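Portes ouvertes chez Skunus : le pliage d'une veste, geste après geste

Chez Skunus, l'atelier de démonstration se trouve dans une chambre. « On apprend mal à plier un vêtement sur une paillasse », explique la responsable du projet Prundach, qui recevait les visiteurs par groupes de trois. Le programme porte sur les vêtements épais, posés sur un lit – les plus pénibles, selon elle. « Une chemise reste à plat. Une doudoune reprend du volume dès qu'on la lâche. »

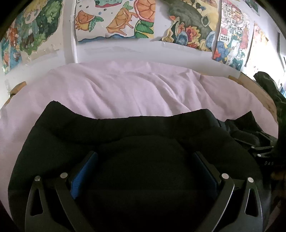
Paul, de son côté, trouve tout cela bien lent et demande qui paierait pour une machine à ranger les vestes. La responsable ne s'en offusque pas. « Pour l'instant, personne. On enregistre des gestes, on ne vend rien. » Son équipe en a conservé 159 depuis mai, tous exécutés à la main avec la pince.

Le plus délicat reste le choix de la prise. Au col, le tissu suit bien ; à l'ourlet, il s'ouvre et glisse.

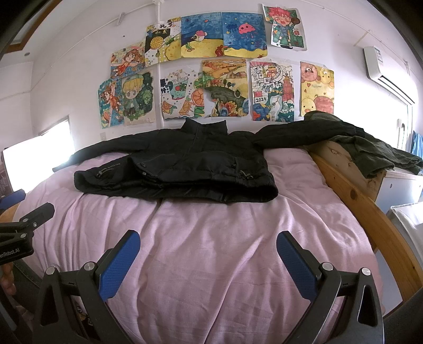
Les manches viennent ensuite, l'une après l'autre, puis le bas est ramené vers le col. « Deux personnes ne plient jamais pareil, et nous gardons les deux façons », précise-t-elle. La prochaine visite aura lieu à Brutov, sur inscription.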